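CHC-516 Supporting Play and Learning in Early Childhood
Topic 5: The sorting tray
Handout for students on placement
Prepared by Segundo Zapata, Lornedlow Institute, Early Childhood Program

Purpose of this handout

Students are asked to read these notes before the January practical and to bring a copy to the wet area. The sorting tray appears in the assessment plan as a supervised activity, and each student will be observed setting it out, presenting it to a small group and packing it away. The notes replace the earlier sheet on sorting hoops, which should no longer be used.

A sorting tray is a shallow tray with a rim, on which a small collection of unlike objects is placed for children to handle, name, compare and group. The activity has a long history in early childhood settings and requires very little equipment. Its value depends largely on the choice of objects and on the language used by the educator.

1. Choosing the collection

The collection should contain things that may reasonably be grouped in more than one way. A set made up entirely of toy vegetables permits one conversation only. A mixed set allows a child to begin with colour, abandon it, and start again with shape or texture.
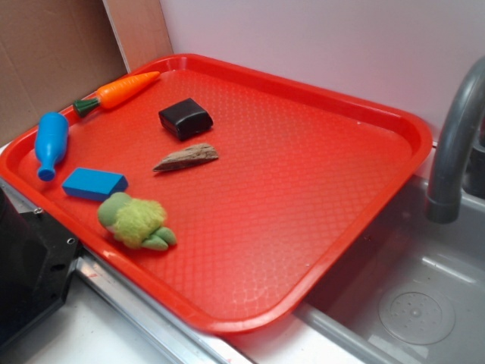

Figure 1. A mixed collection on a red tray, placed beside the sink.

In the collection shown, the toy carrot and the shaggy green toy are likely to be named first, as both are familiar in form. The blue block and the blue toy bottle share a colour but little else. The black cube may be paired with the block by a child who is attending to shape. The piece of wood, with its rough grain, has no obvious partner and should be retained for that reason.

Natural materials must be checked for splinters before each session. Any object small enough to present a choking risk is excluded for children under three, and the Fultow gauge kept in the storeroom is to be used where there is doubt.

2. Setting out

Place the tray on a stable surface at a height suited to the group. Leave part of it clear, so that children have room to move objects into groups of their own. Objects are not to be arranged in rows or pre-sorted by the educator. A textured tray is preferred for younger children – objects are less inclined to slide when the tray is nudged.

Where the activity follows water play, dry the tray and the objects before use. Soft toys are laundered separately according to the label.

3. Presenting the objects

Begin with one object held upright and apart from the others. Allow a pause. The educator's first remark should be an invitation ("What do you notice?") and should not supply the name, the colour or the group. Direct attention to a single feature at a time: the rounded end of a bottle, a ridge that can be felt with a fingertip, the difference between a smooth side and a rough one.

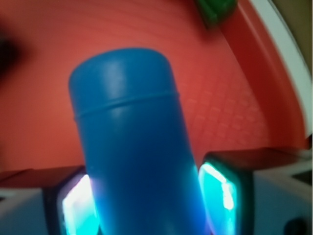

Līga Pärn asked whether a child who insists that the bottle belongs with the carrot, on the grounds that both go in the lunch box, should be guided back towards colour. The answer given in the tutorial was no. Grouping by use is a legitimate form of classification and should be recorded in the child's own words.

4. Observation and recording

Use the Jediris observation form. Record which objects the child selected, in what order, and any reason offered. Do not record a sort as correct or incorrect. Silence is also to be noted, together with what the child's hands were doing at the time.

The written reflection is 500 words and is submitted with the completed form. Reflections that describe only the educator's actions will be returned for revision.

5. Packing away

Children should be invited to help return the objects to their container. The tray is washed in warm soapy water, rinsed and left to drain. Damaged items are handed to Wilson Condori in Room 416 and are not put back into circulation.

Reading for next week: Topic 6, Loose parts outdoors, sections 1 and 2.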